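Trinisby reading room: where we've got to
Progress report, December 2022
From Noémie Brunet

Hello all,

I promised you something at the end of the second stage, so here goes. Ivana, I know you prefer these short. I did try!

The big news is that the yellow unit is in. You'll remember from my last report that we'd been going back and forth over the colour for weeks (grey would have been the safe choice, and the Texier people kept nudging us towards it) and that I wanted something you'd spot the moment you came through the door. Well, you do spot it. It's properly bright, a glossy egg-yolk sort of yellow, and against the grey striped carpet it looks even louder than it did on the swatch. I love it. Davoud says he's getting used to it.

The carpet went down first, in the first week of the month, and that went better than I'd feared. We had 80 square metres to cover and one awkward corner by the radiator, where the old pipework comes up through the floor and nothing is square to anything else. The fitters came back a second morning to redo a join I wasn't happy with, no extra charge. The long narrow rectangles in the pattern hide crumbs wonderfully. I've had a good look at it after two busy lunchtimes and I think we'd have regretted a plain one.

Then the furniture. Kotell delivered in two loads instead of one, which threw out the painting of the back wall, so Mwanaisha and I moved everything into the middle of the room under dust sheets and the decorator worked round us. Not how I'd planned it, but we only lost the three days and we've made those up since. The chairs are still in the corridor, by the way. If you visit before the next stage, come in by the side entrance or you'll be climbing over them.

Money, because I know that's what you'll scroll down to. The unit came in at £1,570 with delivery, a bit over what I'd pencilled in, and I've covered the difference by keeping the old noticeboards, which only wanted a clean and new felt. The carpet was bang on its quote. We have £980 left in the furnishing line and I'd like to spend most of it on seating. I'll send the invoices separately once Kotell have corrected theirs (they'd billed us for two deliveries, and have apologised).

Seating is really where I need a decision from you. The benches in the original plan are hard, and everyone who tried the sample at the Cundard showroom said the same thing after ten minutes: fine for a bus stop, hopeless for a novel. So we've been looking at dark padded pieces. Ásdís wants black or navy throughout, on the grounds that it won't show marks and it looks smart with the yellow. I was after something cheerier, a mustard or a green, but having seen dark against that yellow I've come round to her view. Could you let me know whether you're content for the seating money to go on soft pieces in place of the benches? Cundard will hold the price until we've heard from you, but they'd like a yes or no before the holidays.

A few smaller things. The glossy finish does catch the light, and when the overhead lamps are on you get broad pale patches across the top. It doesn't bother anybody browsing, but if you sit down low with a book the glare can be a nuisance, so I've asked for warmer bulbs and we're going to try switching off the row nearest the window. I've also asked Kotell how to clean it, as I'd hate somebody to go at it with a scouring pad. A soft damp cloth and washing-up liquid, they say. I've written that on a card for the cleaning cupboard.

The raised lip along the front edge was a late change and I'm so glad we made it. The first drawing had it completely flush, and I had visions of picture books sliding off all afternoon. It's only slight, but it's enough to stop a pencil.

Still to do: the chairs (obviously), the lamp by the reading corner, the second coat on the skirting, and the labels, which I'm having printed larger after Mwanaisha's mum tried to read the test ones without her glasses. I also owe you a proper plan for the children's end. We've got two layouts on paper and I keep changing my mind. One gives more floor, the other gives a quieter nook away from the door, and I'd like to live with the new unit for a bit before I pick.

I haven't asked for anything extra and I don't expect to. If the seating is approved we'll finish inside the grant with a little put by for bulbs and bits.

Do ring if any of this is unclear, I'm in most mornings.

Noémie 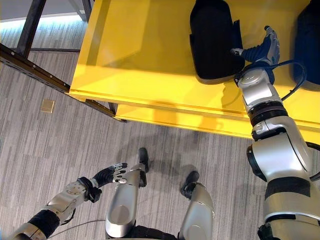
Davoud Sadeghi: Happy with all of that, and yes to the soft seating from me. My one worry is covers. Can we ask Cundard whether they come off for washing before we commit? The old cushions didn't, and by the second winter they were past saving. I'd also go for the quieter nook, if you're taking votes.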